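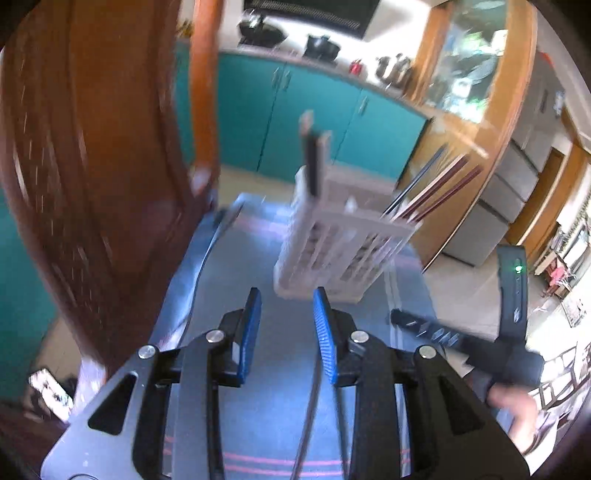
4.2 Home games and the late-season schedule

Figure 3. Hand-held gripper with its jaws open over a blue cloth.

We turn now to a question that anyone who has sat through a cold November afternoon in the stands has probably wondered about, and that is whether playing at home helps a football team more as the season wears on. Our sample covers 23 teams from the Ellwood league, and for each of them we compared the first 4 home games with the last 4. Like Nair, whose earlier work on travel got us started on all this (and who was kind enough to share her notes), we left out games moved to a neutral field.

The late games did show a somewhat larger home edge, mostly in the running game, while passing yards hardly changed. We would love to say the weather explains it, but 12 of the teams also had a week off before their final home stretch, and with a sample this small we can't fully pull the two apart. Section 4.3 takes up rest days on their own.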